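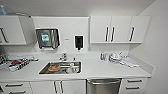 Trutside Quarterly Newsletter — Volume 3, Issue 2

Kitchen Task Recordings: Progress and Next Steps

The Household Learning Group at Trutside has finished the first stage of its kitchen task collection. The group is building a set of recorded examples from which a learning system can be trained to carry out ordinary chores: clearing a sink, loading a dishwasher, putting plates back on a shelf and folding a towel. As of September 3, 2018, the set holds 939 accepted recordings. Work on the second stage has begun under the direction of Leonie Eichhorn, with Amber Bosman continuing as lead for review and labeling.

Readers of the last issue will recall that the earlier set, Grumness, was made at a single bench with a small number of objects laid out in fixed places. Grumness served its purpose. A system trained on it could find a cup and pick it up in most trials, provided that the cup stood more or less where cups had stood in the recordings. When the same system was tried in the staff kitchen, results fell sharply. Cabinet doors stood open at odd angles, dishes rested against one another, and steel surfaces threw back reflections that the system had not met before. The new set, named Nutsugah, was planned with those findings in mind.

For Nutsugah, recordings are made in working kitchens, from a viewpoint at head height. The room is not tidied beforehand. A typical start has a plate with food still on it in the sink, white cups and dishware beside it, more plates and bowls stacked on the counter to the right, and an upper cabinet door left open. White dishes in a bright room with white cabinets and a white counter have proved to be among the harder cases for the present system, which tends to merge a stack of plates with the surface under it. The group has asked for more of these recordings, and they will be given priority through the fall.

How a recording is made

Each recording covers one task from start to finish. The operator reads a short instruction from the task list, such as "put the cups in the dishwasher," and pauses for a moment with the whole counter in view. That pause matters a great deal in later work. It gives the system a full look at the room before anything in the foreground blocks it, and it gives the reviewers a fixed point from which to check the labels. Operators are asked to hold the opening view for at least 2 seconds and the closing view for the same length of time.

The operator then performs the task at a normal pace. Mistakes are kept. If a cup slips and has to be picked up again, the recording continues, and the reviewer marks the point where the error began and the point where it was put right. Leonie Eichhorn has asked that operators resist the wish to start over. In her words, "A recording with a clean recovery in it is worth more to us than another perfect one. We have plenty of perfect ones from the bench."

A session normally runs to 75 minutes, including setup. Between recordings the operator moves several objects, opens or closes at least one door or drawer, and chooses a new starting position. No two recordings in a session should begin from the same arrangement. Session sheets now have a line for noting which doors were open at the start, and operators are reminded to fill it in before the first recording and not from memory afterward.

Review and labeling

Amber Bosman's team reviews every recording before it enters the set. The reviewer confirms that the written instruction matches what was done, names the objects that were handled, and marks the beginning and end of each step. A second reviewer, working separately, does the same. Where the two disagree, the recording is set aside for discussion at the weekly meeting.

Most disagreements so far have concerned where one step ends and the next begins. Some reviewers counted "open the dishwasher" as complete when the door began to lower, others when it came to rest. The labeling guide has been changed to use the second reading throughout, and earlier recordings have been corrected to match. A smaller number of disagreements involved object names. Items that are only partly in view, such as a bottle on top of a cabinet or a pile of mixed goods at the end of a counter, are to be given a general name unless they are handled later in the same recording. Reviewers should not guess at contents.

Objects fixed to the wall are now labeled as well. Paper towel and soap dispensers were left out of Grumness, and the system had no means of telling them apart from things that could be lifted and moved. Faucets, outlets and cabinet handles have been added to the same group.

Second stage

The second stage will add kitchens at the Drergate site, where the cabinets and fittings differ from those used so far. The task list will be extended to cover wiping the counter and sorting utensils. Staff at Drergate who wish to serve as operators should complete the half-day training before their first session. Dates are posted on the group's notice board, and places are limited to 3 per training day.

Operators already trained at Trutside do not need to repeat the course, but should read the revised labeling guide — in particular the section on doors and drawers — before their next booking. Session sheets from before the revision may be handed in as they are.

A portion of the Nutsugah recordings will be held back from training and used only for testing. These come from kitchens that appear nowhere else in the set, so that test results will reflect how the system performs in a room that is new to it. The list of held-back kitchens is kept by Amber Bosman and is not shared with the training team.

The group expects to report first test results in the December issue. Questions about sessions and bookings should be sent to Leonie Eichhorn, and questions about labels to Amber Bosman.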